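The Skimness bowl – steel inside, rubbery ring outside

I've been selling bits and pieces for pets under the Pruvgate name for a good while now, and the Skimness is the bowl I get asked about more than anything else in the shop. It's a plain thing. A round stainless steel bowl sits inside a wide black base ring, the ring grips the floor, and your dog or cat eats out of it without chasing it across the kitchen. I could leave it there really, but people write to me wanting the long version, so get yourself a cup of tea.

I started stocking it after going through a whole pile of bowls at home. The ceramic ones looked lovely and chipped. The plastic ones got scratched and held on to the smell of fish, and I never did get that out (bicarb, vinegar, lemon, the lot). The all-steel ones washed up beautifully but made such a racket on the tiles at 6 in the morning that I went off them within a week. The Skimness has the steel I wanted and a ring that keeps the noise down, and I've kept it in the shop ever since! 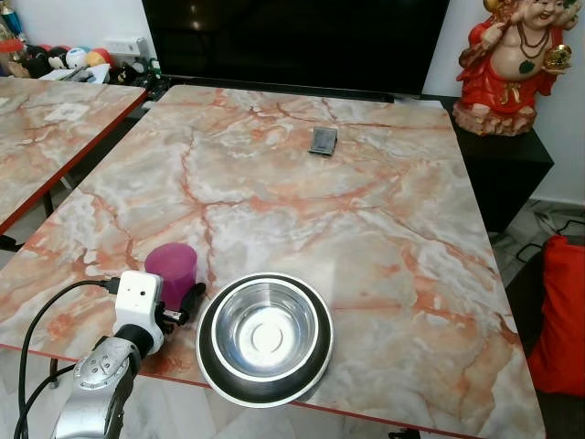
The steel is the part I'd pay for if I were buying it again. It's polished all over the inside, so dried-on gravy comes away with a warm cloth and a bit of washing-up liquid, and there's no corner for old biscuit crumbs to hide in. You get those faint rings in the bottom of the bowl and a good bright shine when the light's on it, and yes, it'll pick up a reflection of half the room when it's clean. The silver edge on the lip of the black ring is a nice touch too, it makes the whole thing look a bit smarter than the usual pet bowl. Mine gets washed by hand every evening. Dry it with a tea towel if your water is hard like ours, or you'll see spots.

Now the ring. It's wide, and I get the odd message from people who think it's too wide – but that's what stops a keen eater tipping the thing over. I have one greedy terrier and one very dainty cat, and both of them manage fine. The terrier used to push his old bowl right along the skirting board and under the radiator, where it stayed until somebody fished it out with a broom. The Skimness stays more or less where I put it. On very dusty floors it will creep a little, so give the underneath a wipe now and then.

We do it in one colour only, black ring and silver bowl. I did ask the people at Berchtold, who pack our orders, whether they'd have shelf space for a second colour and they very politely said no. There may be a grey one in June if I can talk them round.

What's in the box: one bowl, one ring, one little card with washing instructions. No spoon, no mat. If you'd like a mat, the Liswood one goes well under it and catches the splashes, and it rolls up small for taking on holiday.

Size-wise, I'd call it right for cats and for small to middling dogs. If you've got a great big hound you'll be filling it up all day long and you'd be happier with something deeper. For water I use a second one and top it up after lunch. 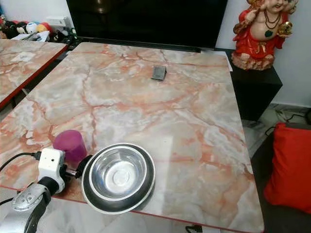

Can I use it for wet food as well as dry?
Wet, dry or a mixture of the two, they're all fine in it. Just don't leave wet food sitting there overnight, and rinse the bowl before it sets hard.

Orders in before 9 in the morning go out the same day. If it turns up dented or you simply don't get on with it, you've got 16 days to send it back, and I won't make a fuss as long as it's been washed first. Please do wash it first. I've had one come back with dinner still in it and my post room smelt of rabbit until teatime.

281 shares
6 comments, showing 4

tillyandthecat
Bought two of these, one for food and one for water. Cat ignored them for a day and now won't eat from anything else. Very easy to clean.

moss_lane
Good bowl but I wish it came in a bigger size, my lab finishes his in seconds and then looks at me.

Hetty22
Does the Liswood mat come in blue?? The page only shows green for me

greyhoundgran
Much quieter than our old steel one. Arrived quickly, well wrapped. Would buy again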